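Mavusow Home – Gallery
The Radgate showroom, January

Home | Tableware | Table linens | Gallery | Contact

The Radgate showroom opened its back room to visitors in January. The building was a print shop before we took it over, and the floor space came to 1,109 square feet once the old partition was out. Angharad Prydderch chose the linens and Osian Gronow set up the tables. Ynyr Rees handled the samples and the paperwork.

The room is for trying things together. Customers bring in a plate or a swatch from home and lay it on one of our cloths to see how the colors sit. Printed cloths can look very different on a table than they do folded in a packet, and a square one needs to be seen open. Ask at the front desk and we will spread out any cloth we carry.

Fruit has become our usual centerpiece. Seren Humphreys picks it up on her way in, whatever the market has that morning, and it goes out on a plain plate. Strong colors are best on a pale cloth. Staff eat it at the end of the day, so the plums tend to go first.

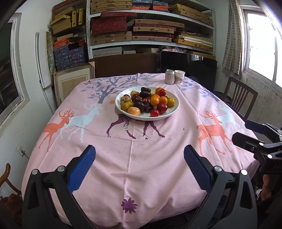

Deer-print tablecloth in pale pink, with tangerine-like fruits, plums and small tomatoes on a round white plate.

The orange and purple deer are the ones people ask about. The tree print has light blue leaves and goes well with white or gray dishes. If you don't like a fold line down the middle, press the cloth on the wrong side before you use it.

Sample books stay in the back room and can be looked through at any time during opening hours. Swatches may be borrowed for 3 days – please sign the sheet by the door.

Linens and table setting: Angharad Prydderch, Osian Gronow
Gallery page: Seren Parri

Back to Gallery | Next: Napkins and runners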